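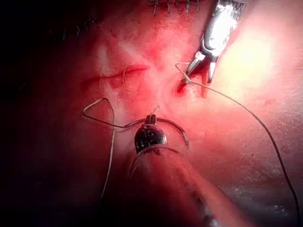

Part-Time Suture Skills Instructor – Cistley Training Center

Fidau runs hands-on courses for surgical residents, physician assistants and veterinary staff. We are looking for a part-time instructor to teach basic and intermediate suturing at our Cistley site.

The job

You will teach small groups, with no more than five learners at a table. Most sessions cover wound closure, knot tying and the handling of soft tissue. A typical day has a short talk in the morning, bench practice until mid-afternoon and then individual feedback. You will also help mark the end-of-course assessments and keep the attendance records up to date.

The position is 11 hours a week, usually split over two days. Evening sessions come up now and then – we ask for these at least a month ahead. There is no on-call work and no patient contact.

What we need from you

A current license as a physician, physician assistant, registered nurse or veterinarian

At least two years of regular operating room experience

Confidence with interrupted, running and subcuticular stitches

Patience with beginners, including those who have never held a needle driver

Teaching experience is useful but not required. New instructors sit in on two full courses before leading one, and are paid for that time.

Pay and benefits

The rate is $60 an hour, including preparation time. Instructors may attend any Fidau course free of charge when there is an open place. Parking is free in the Janjua Building lot. The Hesusance shuttle stops across the street.

How to apply

Send a resume and a one-page letter to the training office, Fidau, Janjua Building, Room 318, Cistley. Tell us which procedures you do most often and which days you can work. Please do not send original certificates – copies are fine at this stage.

Applications close on Saturday, May 2, 2020. Shortlisted applicants will be asked to teach one technique of their choice to two of our staff. Anyone who applied for the February opening is welcome to apply again and only needs to send a new letter.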